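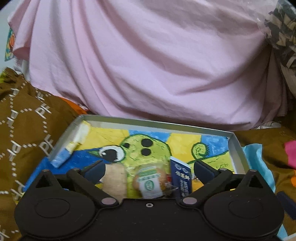

Shallow metal tray with raised edges.

Baking Trays and Sheet Pans: Frequently Asked Questions
Sendia Kitchen Supply, customer help
Last revised 2021-10-12

Which metals can go in the dishwasher?
Stainless steel can. Bare aluminum should be washed by hand. Dishwasher detergent is alkaline and turns the surface dull gray. The discoloration does not affect baking, but it can rub off on towels and is not covered by the warranty.

My tray bangs and twists in the oven. Is it defective?
No. Thin sheet metal expands unevenly when one part heats faster than another, usually when food covers only half of the surface. The tray should flatten as it cools. If it still rocks on a level counter at room temperature, contact us for an exchange.

What is the maximum oven temperature?
Uncoated trays: 500 °F. Nonstick trays in the Kidlow line: see the figure stamped on the underside, which differs by size. Do not place any tray directly under a broiler element.

Can I cut on the tray?
Uncoated trays tolerate it, though the marks are permanent. Do not use metal knives or pizza wheels on a coated surface.

How do I remove brown, sticky residue?
This is polymerized oil. Mix baking soda with water to a thick paste, spread it over the stain, leave it for an hour and scrub with a nylon pad. Repeat if necessary. Oven cleaner containing lye must never be used on aluminum. It dissolves the metal.

Do I need parchment paper?
For cookies and anything with sugar, yes. For roasted vegetables a thin coat of oil is enough. Most parchment is rated lower than the tray itself, so check the box.

Why are my cookies too dark underneath?
Dark trays absorb more radiant heat than shiny ones. Lower the oven by 25 °F or move the rack up one position. Stacking two trays of the same size also slows browning on the bottom.

Will a half-size sheet fit my oven?
Measure the rack, including any side rails, and leave 2 inches of clearance on every side for air flow. Handles and rolled rims are included in our listed dimensions. Lids are not.

Can acidic food be stored in an aluminum tray?
Not overnight. Tomato, citrus and vinegar cause pitting and a metallic taste. Transfer the food once it has cooled.

Are replacement lids and racks sold separately?
Lids are sold separately for quarter and half sizes. Cooling racks are listed under part number 171. Troltgate racks bought before January have a shorter foot and sit lower in the tray, but they are still usable.

How long do returns take?
Around 80 percent are processed within the week they arrive. Questions about an open return go to Duyên Mạch in customer service. Include the order number in the subject line.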